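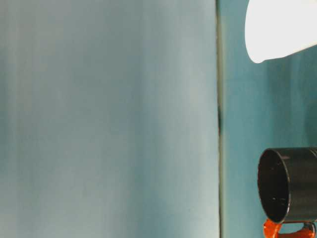
Reading time: 5 min

Ticket: black mug dropped from tracker after lift, place step aborts
Component: Misar (object segmentation and tracking)
Also affected: Timura (motion planner), calling side only
Site: Mangundap cell, fixed camera
Severity: medium
Status: resolved, one item carried over

Reported behaviour

The mug task runs normally up to the lift. Once the mug is on its side with the mouth towards the left of the view, Misar stops publishing a mask for it and the track goes to LOST. Timura then has no object attached to the tool, refuses to plan the place motion and returns PRECONDITION_OBJECT_UNKNOWN. The arm stays where it is until the task times out.

The fault affects the black mug. The grey and yellow mugs from the same set complete the task with the same configuration.

Expected behaviour

The track should survive the change of pose. If it can't, Misar should report a low-confidence track and leave the decision to the caller. Going straight to LOST is wrong while the tool reports a closed grip.

Environment

Misar on the stable branch, default mug profile. Timura 3. Driver and calibration tools from the Zillden bundle, unmodified. Auto exposure on. Self-filter on, using the colour model for the orange-red parts.

Log

Entry 1. Replayed the failing recording offline. It has 109 frames after the lift. Misar gives no mug mask in 76 of them. The failure is repeatable: same frames, same result on each replay, so timing and dropped messages are ruled out for now.

Entry 2. Checked calibration first because it is the usual suspect. Reprojection error is within the limit set by the Zillden tool. The tool frame lands on the tool. Calibration left alone.

Entry 3. Looked at exposure. There is a bright white rounded object in the top right corner with almost no detail left in it, and the mug lower down has a deep black interior. Auto exposure meters the whole picture, and most of that is the pale blue-grey panel on the left. Neither the panel nor the white object is of any use to the tracker. Set exposure by hand, one step up. The lighter grey edge of the mug's rim becomes easier to separate from the inside. Missing masks go down, but the track is still lost at the same point.

Entry 4. Turned off the self-filter as a test. The mask came back for most of the run. It also swallowed the orange-red part underneath, so the fitted shape was too deep and the place height would have been wrong. This is not a fix, but it shows where the mask is going.

Entry 5. Dumped the intermediate images. The self-filter grows its colour region before subtracting it. The growth is meant to cover soft edges. With the mug in this pose the orange-red part curves up around the underside, and the grown region takes a strip off the bottom of the mug. What remains touches the right-hand image border. The mug profile rejects any region that touches the border and falls under the minimum area. On the first such rejection the track is marked LOST, with no grace period. The other mugs lose the same strip, but their remaining area stays above the limit.

Entry 6. Side effect found while reading the dumps. In a few frames the dark seam between the pale panel and the teal wall is offered as a candidate, mostly at the darker spot partway down it. It is thin and never wins against a real mug. With the mug rejected it becomes the best candidate left, and the tracker tries to match it. The match fails, but it uses up the retry. That explains the misleading line "candidate moved outside gate" in the original report.

Entry 7. Changed the growth radius of the self-filter from 3 to 2. Replayed. Mask present throughout, track held, fitted shape clear of the orange-red part. Repeated with auto exposure back on: the mask is thinner at the rim, and the track still holds.

Entry 8. Asked Timura to plan from the replayed track. It attaches the object and returns a valid place motion. No change needed on the planner side. The refusal in the original report was correct given what it had been told.

Entry 9. Live runs on Wednesday at the Mangundap cell with the black mug, then with the other mugs to check for regressions. Track held in all runs. No self-filter leakage seen in the fitted shapes.

Cause

Over-wide self-filter region combined with a border rule that has no tolerance for a known grip. The exposure setting made it worse but did not start it.

Fix applied

Growth radius reduced in the site profile. Manual exposure kept. A static ignore region has been added over the pale panel and the seam, leaving the teal area to the right of the seam open to the tracker. Anyone moving the camera must redraw that region, and the profile now carries a comment saying so.

Workaround for sites that can't update

Set border_reject to warn in the mug profile. The track will then go to LOW instead of LOST. Check the place height by hand for the first run, as the fitted shape may be short on one side.

Carried over

Border rejection should take the grip state into account. Moved to a separate ticket against Misar, target release in May. Until then the rule stays as it is in the default profile.

Comments

cellops_north
We had the same error text with a dark bowl and spent a day on the planner. Growth radius was the cause here too. Could PRECONDITION_OBJECT_UNKNOWN carry the last tracker state with it?

Support
Reasonable request. Added to the carried-over ticket.

tk_integrator
Does the ignore region apply before or after the candidate search? On our build the masked area still shows up in the debug view.

Support
Before. The debug view draws the raw input, so the area will still be visible. Look at the candidate list instead.

tk_integrator
Confirmed, list is clean. Thanks.

benchrig
Radius 2 leaves a thin orange fringe on our masks. We use a different light and had to retrain the colour model before it went away.

This site uses cookies to remember your login and ticket filters. Accept | Settings

Contact support | Copyright Zillden | Back to top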